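Carnet d'atelier, histoire politique, dépouillement du fonds Doolan
19/05/20
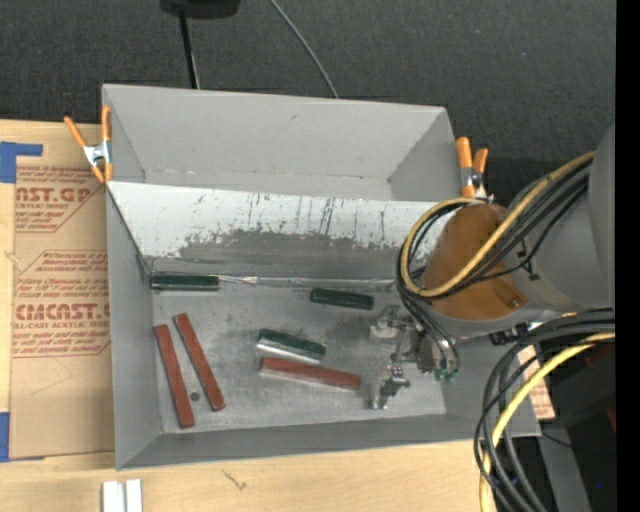

Où on en est

Repris le carton 7, celui de la correspondance de 1938. Kenneth Quiambao l'avait classé « Munich, divers », ce qui est une façon élégante de dire qu'il n'avait pas eu le courage de l'ouvrir. Dedans, 79 pièces, presque toutes des doubles au carbone, presque toutes de Doolan à lui-même. L'homme gardait copie de tout, y compris de ses accusés de réception.

Rappel pour ceux qui prendraient le carnet en route : Doolan était un correspondant de province, abonné aux chemins de fer et aux indignations, qui a envoyé des lettres sur la politique extérieure à son journal local, le Courrier de Dranby, pendant toute la fin des années trente. Le Courrier en a publié 3. Il les mentionne dans chacune des suivantes.

Ce qui m'intéresse, c'est le vocabulaire. Je cherche à quel moment le mot « apaisement » passe chez lui du compliment à l'insulte. Au printemps 1938, c'est encore un mot de médecin, on apaise une fièvre. En octobre il l'emploie avec des guillemets. En mars 1939, après l'entrée des Allemands à Prague, les guillemets ont disparu et le mot est devenu une injure. Il prétend alors l'avoir toujours pensé. Les doubles au carbone sont formels : non.

Le problème des lettres de septembre

La lettre du 30 septembre 1938 existe en deux versions. La première remercie le ciel, le gouvernement et, pour une raison qui m'échappe, la compagnie des eaux. La seconde, même date, même papier, annonce la guerre sous un an et traite le pays entier d'aveugle. J'ai d'abord cru à une bonne journée suivie d'une mauvaise nuit. Kenneth penche pour une antidate : la seconde aurait été tapée plus tard, au printemps suivant, pour se faire un passé convenable.

Argument pour : le « e » est bouché dans la seconde version et ne l'est dans aucune autre lettre de l'automne. Il l'est dans toutes celles de mai 1939.
Argument contre : le papier. Mais il avait pu garder une rame, c'était un homme à garder des rames.

Je me range à l'avis de Kenneth, ce qui m'agace, il va le noter quelque part.

Transcription

Passé le lot dans Andent. La reconnaissance de caractères se débrouille sur les originaux et délire sur les carbones. « Sudètes » est devenu « su dettes » partout, ce qui donne à la crise un tour budgétaire inattendu. Corrigé à la main. « Herr Hitler » est lu « Heure Hitler », corrigé aussi. J'ai laissé passer un « Daladier » transformé en « salade hier » avant de me relire, à reprendre dans l'export de ce matin avant que quelqu'un ne le cite.

L'index Gunemico compte maintenant 1110 entrées. Une bonne partie sont des doublons du même ministre écrit de plusieurs façons. Doolan n'a jamais réussi à orthographier Ribbentrop deux fois pareil et je refuse de normaliser sans garder la forme d'origine : si on lisse tout, on perd l'un des rares indices de datation qu'il nous laisse. Champ « forme relevée » obligatoire à partir d'aujourd'hui. Oui, c'est plus long.

Sur la lecture générale

Relu le brouillon d'introduction. Trop sévère, et sévère à bon compte. On y distribue les bons et les mauvais points en sachant la fin, exercice où tout le monde a vingt sur vingt. Doolan est précieux parce qu'il change d'avis en direct et qu'il maquille ensuite les traces. J'ai barré « lâcheté » deux fois et « naïveté » une fois. Gardé « soulagement », qui est le mot qu'il emploie lui-même le jour où il est sincère. Le souvenir de 14-18 est dans toutes les lettres de l'été, même celles sur le prix du charbon. Il faut que ça figure dès la première page et pas en note.

Kenneth voudrait un paragraphe sur le réarmement et le temps gagné ou perdu entre Munich et la guerre. D'accord sur le principe, mais Doolan n'en dit rien avant l'été 1939, quand l'argument est déjà dans tous les journaux. On ne va pas lui prêter de la stratégie, il avait déjà du mal avec les timbres.

À faire

Comparer le « e » bouché avec la lettre au notaire (carton suivant, chemise bleue).
Demander au Courrier de Dranby s'il reste des registres de courrier reçu. Si la seconde version n'y est pas, elle n'est sans doute jamais partie.
Refaire l'export Andent sans la salade.
Fusionner les Ribbentrop, avec renvois.
Récupérer mon crayon gras chez Kenneth, qui dit ne pas l'avoir.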